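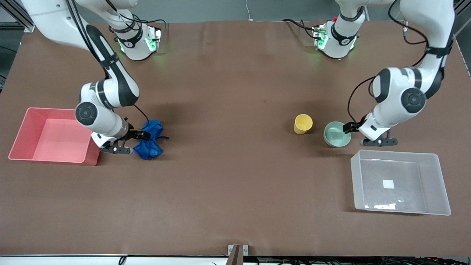
**Will the Udstead footpath reopen before the end of the grant period?**

The lower section will be open in June. The upper section, from the Grasta culvert to the quarry gate, needs one more round of drainage work and will follow once the ground has settled.

## Work since the last report

Kristóf Kocsis and his crew have cleared and regraded 173 meters of path on the lower section. The old drain beside the allotments was blocked with roots for most of its length, so we replaced it. This took longer than planned – the pipe was deeper than the survey showed.

We have put in 95 of the edging boards. The rest are stacked at the Plinside yard and will go in with the final layer of gravel.

The landowner at Farah has agreed in writing to the new route around the spring. Walkers will cross the field by the north hedge, and the two stiles there will be replaced with gates.

## Spending

We have spent $2,779 from the materials line in this period, mostly on pipe and gravel. Tool hire came in under budget. We would like to move what is left on that line to signs, and Laurier Lemieux has sent the request form separately.

## Still to do

- Drainage at the Grasta culvert
- Gates at Farah
- 5 waymark posts on the upper section
- Final gravel, lower section

The handrail at the steps is still waiting on a price. We asked two firms and have heard back from one – their quote did not include fitting, so we have asked for it again.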